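## 3. Setting up a course booking (Udero farm training module)

Do section 2 first. Without a business record none of this will save.

1. Log in, open **Training > New booking**.
2. Pick the business. Sole traders, pick the one ending in ST.
3. Enter learner name, date of birth, holding number. No spaces in the holding number.
4. Choose the course. Short courses only on this screen. Anything over 2 days goes through **Long course**, see section 5.
5. Tick *Grant funded* if it applies. Leave the VAT box alone, it fills itself in.

**Caution:** don't press Back after step 5. You lose the learner and the place stays held till midnight.
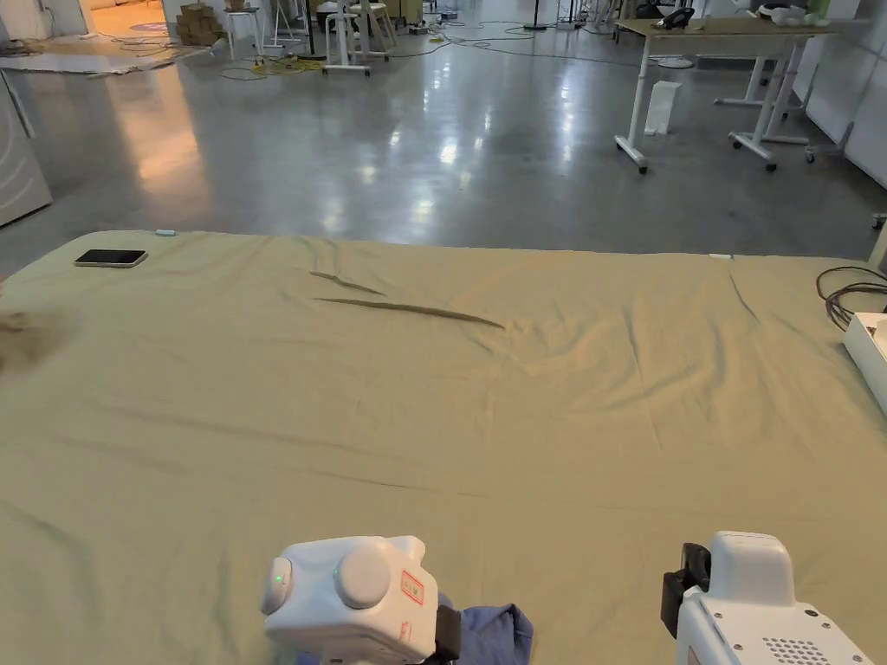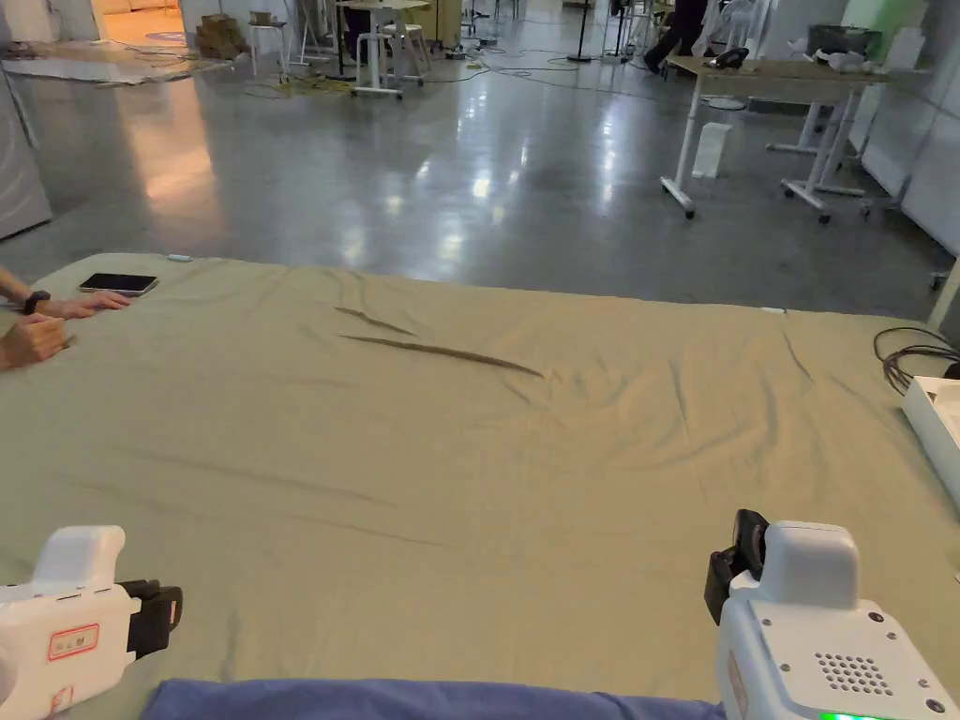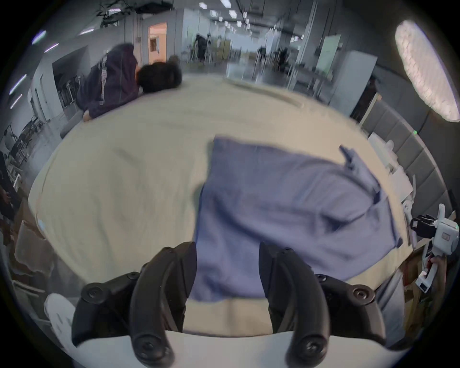 6. Upload proof of address. PDF or JPG. Max 3 files per learner.
7. Press **Check**. Green bar, carry on. Amber, read the message, usualy a postcode.
8. Press **Submit**. Write down the booking number.

**Note:** Woltorside bookings still go on the old Hsueh form until December. Same fields, differnt order. Send it to Teun Visser at Lendolent, not the general inbox.

**Note:** the learner list shows the first 1,000 names only. We're at 3,061 now so use search, don't scroll.

### If it won't submit

- "Duplicate learner" - same person already on that course. Open the old booking, edit that.
- "Funding limit" - business has used its allowance. Untick the grant box and rebook at full price, or ring Teun.
- Nothing happens - log out, back in, check **Drafts**.

Cancellations: see section 4. Do not delete the booking, mark it cancelled.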